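Motion Planning Engineer (simulation and tooling)

Brilton office, some home working. Full time, permanent. Applications open until the end of January.

Skomeck writes the planning and control software that lets a robot arm work in an ordinary kitchen. We don't build arms. We write the code that decides where the arm goes, how fast, what it should keep clear of, and what it does when the plan falls apart halfway through a reach. We'd love to find one more person who enjoys that sort of problem as much as we do!

You would join the planning group, led by Delyth Parri, and spend most of your week on Trelevo, our planner, and on Kassa, the simulator we test it in. Every change to Trelevo runs through 70 kitchen tasks in Kassa overnight, and first thing in the morning we look at what broke. Some mornings that is a very short meeting. Other mornings somebody has changed a cost term and the arm has taken a grand tour of the worktop to fetch a mug.
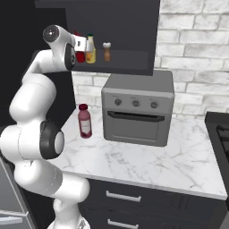

Reaching into tight spaces is where we most want help. The planner has to pick a wrist angle early, while the elbow still has room to move, and then keep the hand level as it goes in. In a cabinet with a few bottles in a row, like the red one and the yellow-orange one with the white cap, the gripper soon covers the things it is reaching among, so perception has to hand over a good estimate before the view is lost. And the elbow has its own worries down at counter height, where there may be another bottle standing next to the toaster oven. We have a decent sampling planner with a trajectory optimiser behind it. It is too slow in clutter and we have plenty of ideas about why, several of which disagree with each other.

What you'd be working on

Collision checking that copes with partly seen objects and says how sure it is.
Replanning in the middle of a motion, without the arm stopping dead each time.
Planning around doors, which swing out and take up room the arm wanted.
A replay tool, so that anyone in the company can open a failed run, scrub through it and see which constraint gave way.
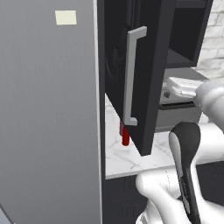 Kassa: wall cabinet door open over the worktop, with the gripper low on the right.

What we're looking for

Good modern C++ and comfortable Python. You should have written or seriously changed a motion planner, a controller or a physics simulator, at work, at university or in your own time. Kinematics should feel familiar enough that you can argue about it at a whiteboard. Experience with contact models or GPU collision checking would be lovely, but we can teach both. We don't ask for a particular degree. Clear writing matters a lot to us as we review each other's designs on paper before we code.

The team

There are 8 of us in planning and perception. Guðlaug Juhl looks after the perception side and will be the person you pester most. Ulla Kokkonen keeps Kassa running and has been asking for that replay tool for around two years. We pair when it helps and leave each other in peace when it doesn't. Core hours are 10 to 3.

Applying

Send a CV and a page on a bug you were pleased to have found, to Orvokki Vuorinen, using the form at the foot of the page. There is a first call of half an hour, then an afternoon with the team working through a real failed run from Kassa (paid, and you can bring your own laptop). We reply to everyone within 5 working days. If you need anything changed about the process, or would like to talk before applying, ask for Elsa Pelkonen.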